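Mema Home Kitchens: Progress Report to the Hunt Fund, December

We're halfway through the grant and so much has happened since the last report!

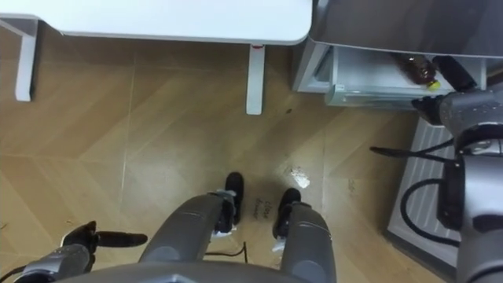
Oluf Dalsgaard wrote to us after the autumn update that he liked the cooking sessions but wanted to know whether people kept it up at home, once the group was over. Fair point, and it shaped most of what we did next.

So we added home follow-ups. Each household that finishes the course now gets 2 calls and a small recipe booklet (the lentil soup page is already the favorite, by a mile). People tell us what they cooked, what flopped and what the kids refused to touch. We've changed the shopping list twice because of those calls.

Numbers to date: 3701 meals cooked in sessions, and 800 booklets printed. We're running 4 groups, with the newest one in Praduvov, where the waiting list filled up before we had even put up the posters.

The Flillus group had a slower start. The evening slot clashed with the late bus, so we moved it earlier and attendance picked up right away. Food costs are a bit over plan, mostly cooking oil and eggs, and we've covered that from the travel line, which is underspent.

Next up: a Saturday-free timetable for shift workers, a second print run with larger type, and training for past participants who want to lead a group themselves. Several have already asked!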